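The Finding at Geltura

18/09/2020
By a staff contributor

The Review Board of the District of Geltura convened at 10 in the morning to reconsider the conviction in the matter of the Povetti warehouse. The petitioner had by then served four years of a sentence for burglary.

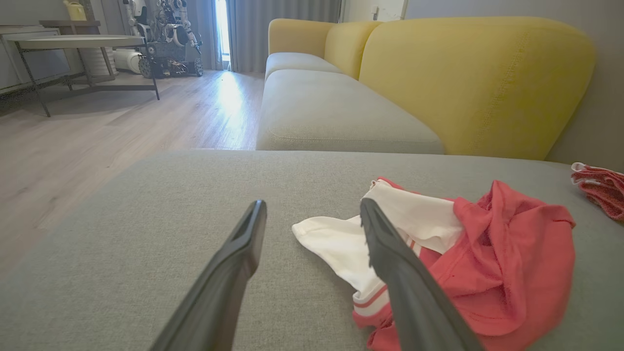
Nambiar asked that the record be read aloud in full, including the portions the trial court had sealed. The Board granted the request. The clerk read for most of an hour, and the petitioner listened with both hands flat on the table.

The record contained 175 pages. Page 65 held the statement of the night watchman, who had told police that the man he saw at the loading door was left-handed and walked with a cane. The statement had never been given to the defense. The petitioner was right-handed and had run track for the Sandisico mill team until the week of his arrest.

The attorney for the District rose and stated that the omission was regretted. The presiding member inquired by whom. The attorney consulted his papers and replied that it was regretted by the office.

A recess was taken. In the corridor the petitioner's sister offered him half of an orange, and the officer at his side looked out the window while he ate it.

When the Board returned, the presiding member read the finding without raising her eyes. The conviction was vacated. The petitioner was to be released from custody upon completion of the required form, in duplicate.

There was a delay, as the second copy could not be found. The petitioner was asked whether he objected to waiting. He stated for the record that he did not, and asked what time the last bus left for Sandisico.

Comments (4) | Shares (10)

Contact the editors | Copyright 2020 | Back to top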